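We use cookies to keep this site running and to remember your preferences. By continuing to read you accept our use of cookies. Accept | Manage settings

A Morning on the Plaza with the Ametti Rover

Those of you who have been reading this newsletter for a while will know how long I have wanted to see one of the Ametti ground robots doing its job out of doors, with real weather over it and real people crossing in front of it, and not on a stretch of carpet in a trade hall. Well, I finally got my wish! The Drasix outdoor navigation group held its winter open day, and the invitation was passed along to our members with a friendly note that said to dress for standing still. I wore two pairs of socks and I was glad of both.

We gathered in a ground-floor room where there was coffee, a big urn of tea, and a plate of those small almond cookies that disappear before anyone admits to taking one. The hosts gave us a short welcome (it was meant to be short, anyway, but there were so many good questions that it ran over) and told us what the rover was going to do. The idea is simple enough to say and a good deal harder to do. The robot is given a starting point and a finishing point on the campus, and it has to find its own way between them, keeping clear of people, bollards, curbs, bicycles and anything else that a busy campus puts in its way. It carries a map, but the map is a plain one, mostly outlines of buildings and edges of paving, and the rest it has to work out as it rolls along.

The course they had laid out for the day was 2,815 feet from start to finish. I know that doesn't sound like much if you're out for a walk with the dog, but it took in open paving, changes of surface, and a good long run with hardly anything close by to take bearings from. The team explained that a wide open square is one of the tougher places for a machine like this. I would have guessed the opposite! I had pictured narrow hallways and crowded doorways as the hard part. But in a hallway there is always a wall near at hand to measure from, while in the middle of a big plaza the closest wall can be a very long way off, and one slab looks a great deal like the next.

They split us into 2 groups, one to walk behind the rover at a polite distance and one to stay in the warm and follow along on the big screen, with a swap halfway through. I was in the walking group first. The rover moves at an easy stroll, and there is something very pleasant about ambling along after it with your hands in your pockets, chatting with whoever happens to be next to you. I fell in with a retired surveyor and a high school science teacher, and between the two of them I learned more about wheel slip and paving joints than I had in the last several years put together.

After the swap we got to see what the rover sees, and for me that was the best part of the whole visit. Its front camera sits low, and the view is wide and bends a bit toward the edges, so buildings you have just walked past seem to lean away from you. You also get a look at the tips of the robot's own front end in many of the views, which the team have grown so used to that they had to be asked about it. The hosts kindly let us have four of the views to share with you. 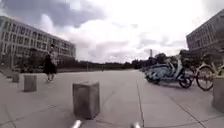 Concrete bollards, parked scooters and somebody walking across on the left, all of which the rover has to keep in mind at once.
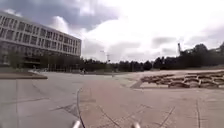
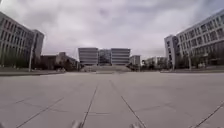

The long straight run toward the steps, with a building on either side.
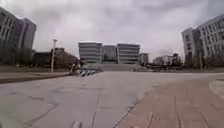 How does the robot know where it is when there is so little close by to measure from?

It combines several sources. The wheels report how far they have turned, a motion sensor reports changes in heading, and the software matches distant fixed features such as building corners and rooflines against the stored map. Each source drifts or fails in its own way, so the program weighs them against one another and corrects the position estimate many times a second.

We had a good talk indoors about that business of things drifting. The wheels, it seems, are very trusting creatures. If one of them spins a little on a smooth patch, it will happily report ground that was never covered, and over a long run those little fibs add up. The team had a chart on an easel with two lines on it, one for where the wheels alone believed the rover had gone on a practice run last July, and one for where it had really gone. By the finish they were 43 feet apart, which got a good laugh from the room and a rueful smile from the young engineer who had drawn it. With everything working together the gap came down to something you could cover with a doormat.

People are the other great question, of course, and several of our members had come especially to ask about it. The rule the team follows is that the rover always gives way. If somebody is walking across its path it slows, and if they keep coming it stops and waits, and it is not allowed to try anything clever like darting around behind them. I was pleased to hear that. The teacher wanted to know what it does about a person who simply stands there, and the answer is that it waits for a set time and then plans a wider way around, very slowly. There is also a handler close by with a stop button on every outing, and I noticed that our handler never once put it down, even to take a cookie.

Kovalchuk, the firm that supplies the drive units, had a table along one wall with a wheel assembly taken apart so that we could pick up the pieces. I do like it when they let you pick up the pieces! The bearings are sealed against grit, and the tire is softer than I expected, with a shallow tread that is meant to ride over joints and seams without shaking the camera too badly. They told us a shaky camera makes for blurry views, and blurry views make it harder to match up the landmarks. A gentleman near me asked how it would do on cobblestones, and the reply was a long pause followed by the word "slower."

Flenard had the next table over, with the mapping software running on a laptop. You could drag a marker to any spot on the campus and watch the planned route redraw itself, and I am afraid I held up the line a bit with that, sending my marker to all sorts of silly places. The route kept coming out longer than I thought it should, until I was shown how to turn on the layer that marks raised curbs and steps. The rover can't climb steps, so a place that looks to be a hop away for you or me may need a good long detour. Anyone who has pushed a stroller or used a wheelchair will know all about that, and one of our members made that very point. The team said they have started sharing their notes on curbs and slopes with the people who look after the grounds, which I thought was a lovely thing to come out of a robotics project.

If you would like to go yourself, there will be another open day when the weather is kinder. There is room for 200 visitors across the day, and you sign up for either the morning or the afternoon at the front desk or by returning the slip at the back of the printed edition. Children are welcome with a grown-up. Parking is behind the main hall, and the walk from there is level all the way, though it is a fair distance, so do leave yourself some time. Please wear flat shoes and bring a hat, as there isn't much shelter once you are out in the open.

My thanks to everyone at Drasix for having us, and for refilling the cookie plate twice. I have a few spare copies of the handout on route planning, and I'll bring them along to our next meeting for anyone who missed out.

Enjoying our newsletter? Enter your email address to get the next issue in your inbox. You can unsubscribe at any time.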